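Progress report to the Mondham small spaces fund
20 July 2025

Hi all, time for another update from the Gastov office! Last time I was moaning about the floor, so I'll start there. The Usside crew finished the planks and I love them, all those mixed browns and grays with the knots showing. Cables are my next headache (I've ordered 40 clips and I bet I'll need more), and I want the leads up off the floor before we call that part done.

We've spent 30 percent of the fit-out money so far, mostly on flooring and the lights. Shukla sent their lighting bill and it came in under the quote, hooray! The water corner is still on my list. I'd like a proper rack for the bottles, 2 shelves high, and I've put it down for the next round of spending.

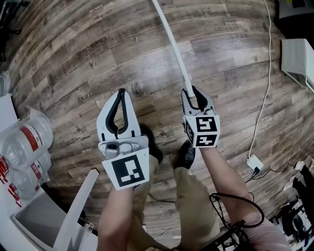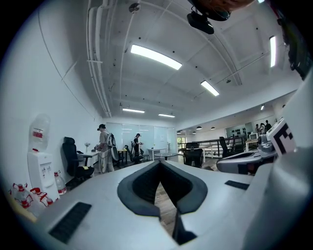 Planks in the first one, ceiling lights and the water corner in the second and third.

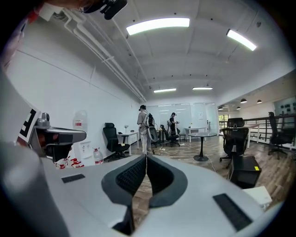 Will the rest of the work be finished by December?

The cable clips and the bottle rack will be in well before then. Paint for the hallway depends on when Usside can come back, and they've asked for 25 days' notice, so I'm booking them as soon as you sign off on the next payment.

Receipts are in the shared folder, apart from the one for the door mats, which I'm still chasing.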